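Washing and storing cricket gear at home: what works in our house

Updated Oct 28, 2024

Two of us play and one of us umpires, so by the end of the season the laundry room smells like a locker room and there's grass in everything. I love this stuff though! I've been collecting tricks from teammates for years, and these are the ones I still use.

Grass stains on whites

Don't go near them with hot water first. Cold water, a squirt of dish soap, and an old toothbrush, working from the back of the fabric so you push the green out the way it came in. Leave it for half an hour, then rub in a paste of baking soda and a little water and leave it again. After that it can go in a normal warm wash. Check the knees before you put anything in the dryer, and if you can still see green, go around again.

Red ball marks

These are the stubborn ones, on the thigh where the bowlers polish. It's dye and wax together, so I go after the wax first: paper towel on both sides, iron on low, move the towel along as it picks up color. Then dish soap, then an oxygen bleach soak overnight in the tub. Skip chlorine bleach. I turned a whole shirt the color of weak tea with it (polyester, new that spring, I was so mad).

Pads and gloves

Milagros Cabral taught me the glove trick and I will be grateful forever. As soon as you get home, open every strap, stuff each glove with crumpled newspaper, and stand them fingers up near a fan. Change the paper before bed. No heaters and no car dashboards, or the leather palms go stiff as toast.

For pads, wipe the faces with a damp cloth and a drop of mild soap, then go over the straps with a nail brush. Scuffs on the white come off beautifully with a melamine sponge if you go gently. Let them air out standing up with a gap between them.

Helmets

Pull the liner out if yours comes out and hand wash it in the sink with baby shampoo. Wipe the shell and the grille with plain water and dry the grille right away, especially around the screws. If the helmet has taken a proper hit, forget cleaning it and replace it.

Oiling a bat

Raw linseed oil, please, from a hardware store, and check that the can says raw. You need a teaspoon, maybe less. Put it on a soft rag and wipe the face, edges, and toe, keeping clear of the splice and the stickers. Lay the bat flat, face up, overnight. Once it's dry, a light rub with 300 grit paper takes off the gummy feel, and then you can do a second thin coat. I oil ours in December before they go away. If your bat has a clear plastic face sheet, only do the bare wood.

Spread your oily rags out flat outdoors to dry before you throw them away. Linseed rags left in a ball can heat up and catch fire by themselves!

Off-season storage

The hall closet beats the garage every time. Bats like a room that stays about the same all year. I keep pads in an old pillowcase so the straps don't grab everything else, and the spikes go in a lidded tub with their little wrench taped inside the lid. Octavio Figueroa adds a bar of plain soap to his bag, still in the paper, and I've copied him ever since. Leave the bag unzipped a few inches so the air can get in, and swap the soap for a fresh one when you bring everything back out.

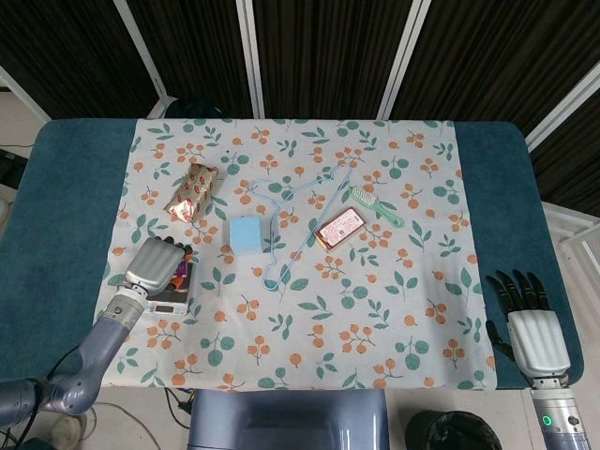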